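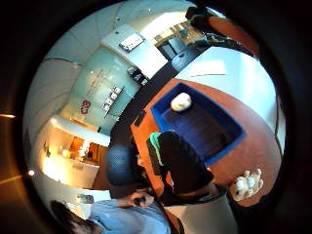 Figure 7.1 A blue tray on a wooden table, seen through the wide-angle camera of a hand-held gripper, with people close by.

Chapter 7
When the Gripper Does Not Let Go

Most of the faults in the first six chapters were easy to spot. A cable came loose, a motor ran hot, a part did not arrive where the program expected it. This chapter deals with a quieter kind of fault, in which every part of the system works as built and a person still gets hurt, or nearly does.

We begin with an incident at Vercombe, a small firm that prepared training data for packing machines. Workers there used hand-held grippers to pick up objects and set them down in trays. A camera on each gripper recorded what it faced, and the recordings were later used to teach a fixed arm to do the same job. The hand-held tool had a trigger, two powered fingers, and a release button on the left side of the grip.

One afternoon in August, an operator was reaching across a table to place an object in a tray. A second worker, seated at the same table, put out a hand to straighten the tray. The fingers closed on the edge of that hand. The operator let go of the trigger at once, but the fingers stayed shut. The operator then pressed the release button, and the fingers opened after a delay of 2 seconds. The injured worker had a bruised hand and returned to work the next morning.

Two seconds is a short time on a clock. It is a long time for a person whose hand is caught, and long enough for that person to pull away hard and make the injury worse.

What the log showed

Kirstin Urquhart, the engineer who looked into the incident, started with the tool's event log. It held 2,165 trigger events for the month. In 198 of them, the fingers had stayed closed after the trigger was let go. No one had reported any of these. The operators had learned to tap the release button and carry on, and new operators were shown the tap on their first day as if it were part of the job.

The cause was a setting called grip hold. It had been added so that a smooth object would not slip if the operator's finger relaxed for a moment. When the force on the fingers passed a set level, the controller kept them closed until it received a release signal. A soft object seldom reached that level. A hard object did, and so did a hand.

The delay had a separate cause. The controller checked the release button only after it had finished writing camera data to memory. With short recordings, the wait was too small to notice. With long ones, it grew. The recording under way at the time of the incident was the longest of the day.

Neither fault would have been found by testing the tool alone on a bench with short recordings. Urquhart repeated the test with a padded block between the fingers and a recording of 300 seconds already running, and the delay appeared on the first try.

Where people were

The second half of the report was written by Gangadharan Pillai, who studied the work area. The risk assessment for the tool described one operator at one table. In practice, people sat at the tables while others worked over and beside them. The assessment had been copied from a fixed-arm cell, where a fence kept people out. A hand-held gripper has no fence. Its reach is the reach of the person holding it, and it changes with every step that person takes.

Pillai asked for three changes. Grip hold was to be off unless a supervisor turned it on for a given task. The release button was to cut power to the fingers directly, without passing through the controller. Anyone seated within arm's length of a working gripper was to be counted as exposed to it and trained in how to release it.

The second change took the longest, as it meant opening every tool and adding a wire.

Terms used in this chapter

Latching: staying in a state after the signal that caused it has ended.
Release time: the time between a release command and the moment the fingers are free to open.
Exposed person: anyone who can be reached by a moving part during normal work.
Workaround: an action people take to get past a fault without repairing it.

Before you read on

Look again at Figure 7.1. Suppose the tool carrying the camera has a latching grip. Decide who should be treated as an exposed person, and write down what else you would need to know about the work before you could be sure. Keep your notes. You will need them in Section 7.3, where we set out a method for mapping the reach of tools that are carried by hand.

Section 7.1 begins with the release path itself, from the button to the fingers.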